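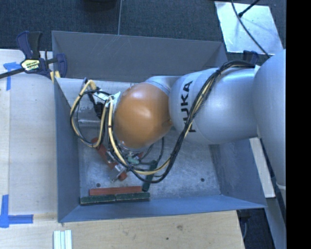 Photo: Precious Tagle / Saronau cell

November, 15:00ish. KUKA stopped again, tool down in the bin, fault 83 on the pendant. Same as this morning. Think its the dress pack, cables hang in a big loop by the gripper and get down among the blocks. Log says snag on pick 936, wrist torque up then stop.

E-stop in, locked off. Mathias to shorten loop + re-tie before anyone jogs it. No runs above 15% untill then. Ask Skollia re longer clamp.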